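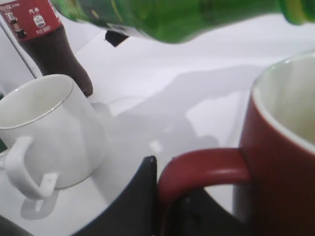
**What is a gripper finger check on a tabletop handling cell?**

It is a routine inspection in which the fingers of a robot's gripper are examined, measured and, where needed, realigned or replaced, so that the arm can go on holding household objects at the positions its program expects.

**Finger maintenance** is one of the regular service tasks on a tabletop handling cell. On the Bener cell, a single-arm station with a two-finger gripper and a wrist camera, the task falls due after every 861 hours of operation. It is also carried out after any collision that causes the arm to stop.

## Procedure

The arm is moved to its service position and the drive power is locked off. Each finger is wiped with a dry cloth and checked for chips, bending and play at the mounting screws. A worn finger is replaced together with its partner, as a pair of unequal wear closes off center. The screws are tightened in two passes, and the gripper is then opened and closed 10 times without a load.

The wrist camera is checked next. Its lens is cleaned, and its bracket is tested by hand for movement. If the bracket has shifted, the camera must be calibrated again before the cell returns to service.

## Test objects

Handled mugs, cups and bottles are widely used for the closing test. A mug handle is a demanding target, with little room for a finger on either side of the loop.

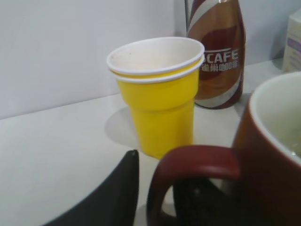
Each grasp is repeated at low speed, first with the approach path used in normal work and then with the arm turned to the opposite side. A finger that touches the object early is recorded as out of line, and the screws are loosened and set again.

## Records

The service manual, Doucette 708, was last revised on October 26, 2018. It requires the operating hours, the finger set number and the result of the closing test to be entered in the cell log. Earlier editions did not cover the camera bracket.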